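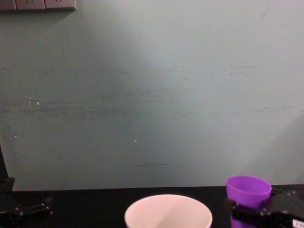

Pre-release inspection checklist: Ulomach document classifier, version 16
Client deployment: Botha claims archive
Inspector: Elżbieta Domański
Inspection date: 15/05/2021
Status: passed with conditions (see items 2.3, 3.2 and 5.1)

Scope. The checks cover the classifier, its explanation output and the audit log. The Limholm document store is inspected separately and is treated as a fixed input. Results are recorded as Pass, Fail, Condition or N/A.

1. Training data

1.1 Source list complete and signed off. Pass.
1.2 Licence recorded for each source. Pass.
1.3 Personal data removed or masked before labelling. Pass. Masking rules are unchanged from the January release. Postcodes in free text are now caught by the second rule set.
1.4 Duplicates removed between training and test sets. Pass. Near-duplicates were checked by text hash on the first page only. Multi-page letters with a changed cover sheet would get through. Raise for version 17.

2. Model behaviour

2.1 Test set held back and not used for tuning. Pass. Test set size: 2,833 documents.
2.2 Accuracy at or above the agreed level for every document class. Pass.
2.3 Low-confidence documents sent to manual review. Condition. The threshold is read from the configuration file, but a missing value falls back to zero without warning, and every document is then accepted. The service must refuse to start if the value is absent.
2.4 Same input gives same output on repeated runs. Pass. Tested on both servers.
2.5 Handling of blank or unreadable scans. Pass. Returned as "no class", with reason code.

3. Explanations

3.1 Each decision carries at least one supporting passage. Pass.
3.2 Supporting passage can be found in the original document. Condition. Of 56 decisions sampled, 29 came from scanned originals. Two of these pointed to the wrong page. Both files had been rotated on import, and the page index was taken before rotation. Fix has been written but not yet merged.
3.3 Wording understandable to claims staff. Pass. The term "feature weight" still appears in the export view. Replace with "importance".
3.4 Explanation withheld where the user has no right to read the source. Pass.

4. Audit log

4.1 Model version, input reference and result written for each decision. Pass.
4.2 Log entries cannot be edited by the service account. Pass.
4.3 Manual overrides recorded with user and reason. Pass. The reason field accepts a single space. Minor.
4.4 Log can be restored from backup. Pass. Restored to the Mukwood test server and compared by checksum.

5. Release and rollback

5.1 Previous version can be restored without loss of queued work. Condition. Rollback works, but queued items keep the new version number in the log. Repeat the test after correction.
5.2 Alert contacts up to date. Pass.
5.3 Release notes match the build. Pass.
5.4 Hardware-specific settings. N/A.

Actions before release
2.3: start-up check, service team
3.2: merge page index fix, repeat the sample on scanned originals
5.1: correct version number on rollback, repeat test

Items 1.4, 3.3 and 4.3 do not block release and are carried to the next inspection.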